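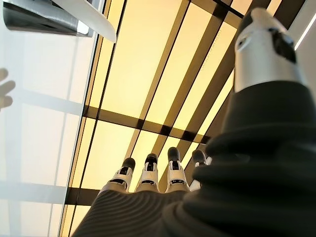 Skoltton Chores

Version 5

Skoltton Chores is a set of short recordings of household and shop-floor work attempted by robot hands. It was put together to give a plain answer to one question: which of these jobs can a machine finish without help?

Contents

2133 attempts at 43 chores. Each attempt has wrist video, joint positions and a one-line result. Household chores were recorded at the Skelon site, shop-floor chores at Bolitz. The Kováčik subset covers cloth only (folding, bagging, turning sleeves right side out) and has its own folder.

Results

Every attempt is marked done, partial or failed. "Done" means a person had no need to redo the work. A towel folded with one corner hanging out is partial. A dropped cup is failed, even if it was picked up again.

Picking up rigid items and putting them in a bin is close to solved under our conditions. Cloth is not. Fitted sheets were never marked done. Sorting screws by length works when they are spread out and mostly fails when they are in a pile. Wiping a counter usually ends as partial - the hand skips the edges.

Speed is not part of the result. Attempts were stopped after 100 seconds, so slow but careful work can show up as partial.

Known problems

Some wrist video is badly backlit by ceiling lights, and finger contact is hard to judge in those clips. Use the joint data there.

Sleeves and gloves on the hand differ between sessions and are not listed in the labels.

Changes

Version 5 adds the Bolitz screw trials and fixes swapped left/right labels in the January recordings. Older label files will not load with the new reader.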